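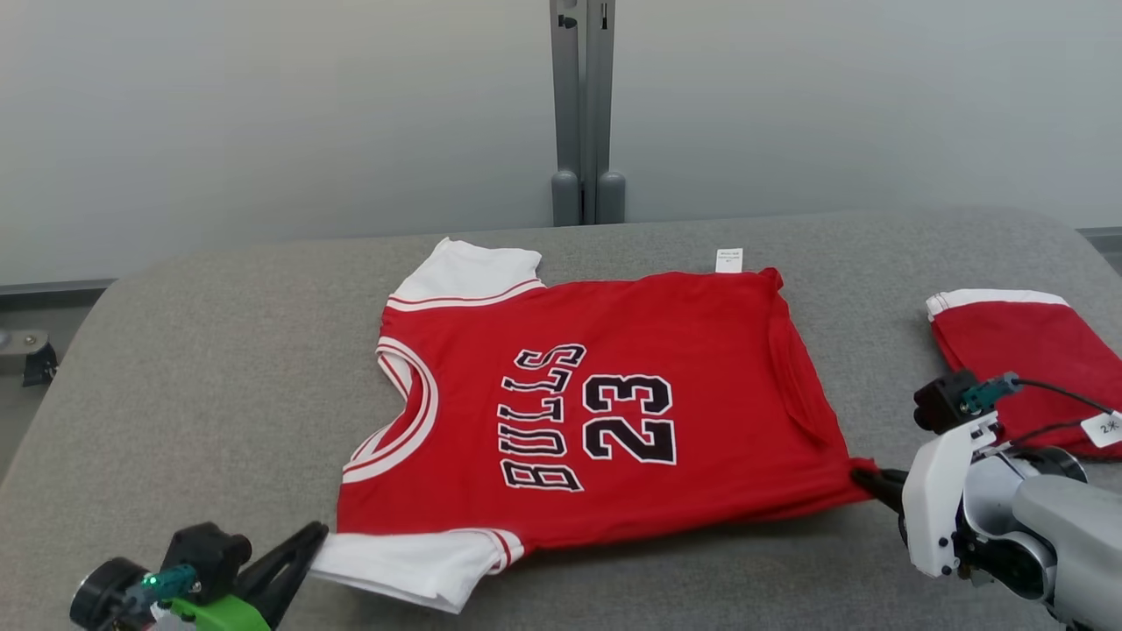

Thread on caring for printed sportswear, from someone who has repaired the stuff for a living at Gullis for a good while. The subject is heat-applied lettering and what a home laundry does to it. Take a jersey like the red one, BULLS and a big 23 in black with a white outline. The block letters have long straight edges and square corners, and corners are where lifting starts on most transfers I see.

1/ First, work out what you own. Lettering is usually screen printed, heat transferred or sewn on. Run a fingernail across the edge of a letter. A step you can feel but no stitching means a transfer or a thick print. Stitching means twill or similar, and most of this thread won't apply to you.

2/ Wash cold, inside out, short cycle, low spin. Close any zips in the same load. Towels and jeans go in a different load. Abrasion does more harm to lettering than detergent does.

3/ Detergent: plain liquid, half the dose on the bottle. No fabric softener. It leaves a film on polyester, the fabric stops wicking, and the smell you were trying to cover comes back sooner.

4/ Red and white in one garment is its own problem. Polyester dye can move into white trim when it sits warm and damp in a heap. Take it out when the cycle ends. Do not leave it in the drum overnight.

5/ Do not tumble dry. Adhesives vary and the care label won't tell you which one was used. Dry flat or on a wide hanger in the shade. Direct sun on a summer clothesline will fade a red faster than a year of washing.

6/ Ironing. If you must, inside out, lowest setting, cotton cloth between, no steam. Never put the plate on the lettering. Most creases in knit polyester drop out overnight on a hanger.

7/ Storage. Fold so the crease misses the numbers. A fold held for months through a transfer becomes a crack. If it has to cross the print, lay acid-free tissue in the fold and refold in a different place every November, or whenever you swap the wardrobe over.

8/ Repairs. A lifted corner under 5 mm can often be pressed back down. Baking paper over the top, firm pressure, short bursts, let it cool fully before you touch it. Test on the least visible letter. Anything longer, take it to someone with a proper press.

9/ Please don't use superglue. It dries stiff, whitens the colour around it and makes the next repair harder. Morag Niven showed me a sleeve patch last week that had been glued 2 times. We had to cut the patch out.

10/ Cracked print can't be reversed. You can slow it down with gentler washing, or strip it and reapply. Stripping costs more than most people expect and can leave a ghost of the old number on the fabric.

11/ Yaneth Cabrera asked about vinegar. A splash in the rinse helps with odour. It does nothing for colour that is already on the move. Don't mix it with bleach, ever.

12/ Dario Gatti asked about framing. Use UV-filtering glazing and pin through the seams — never through the print. Keep the room under 50 per cent humidity if you can manage it.

Added 7/24/25: several replies asking about wool jumpers. Different fibre, different rules. I'll do a separate thread.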